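Re: [shopfloor-auto] What do the bench people do now?
Date: 23/11/2025
List: shopfloor-auto

> We are getting two arms for the prep room at Gretham and management says no jobs will go. For those of you who have had them a while, what did the people on the bench end up doing? And did the pay grades change? Our rep wants to hear from other sites before the next meeting.

I work in sample prep at the Dikstead site. We've had arms since June, so take this as one shop's experience.

No one was let go. Two people moved to receiving, one of them by choice. The rest of us are still on the bench, but the day is different. I used to handle every rod and every tin myself. Now I set out the work, start the run, and deal with whatever the gripper can't pick up.
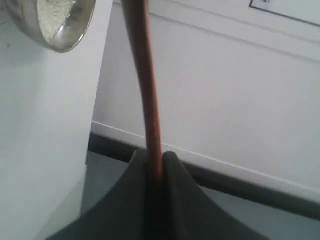 The pauses are the hard part to plan around. On a good shift I get 11 stops, on a bad one 17, and each one means walking over, clearing it and signing the log. You can't get deep into anything else. We asked for the paperwork to be done at the end of the shift and got that after a month.

My wrists are better. I do miss having someone across the bench to talk to.

On pay, the grade stayed the same at first. Zotley gave us two days of training and the company treated that as enough. We argued that clearing faults was a new duty, and it went into the job description with a small bump. Get that in writing before the install. The Guzmán plant waited and they are still arguing over it.

Also ask who gets called when it's down on nights. For us it was the bench people, unpaid, until we raised it.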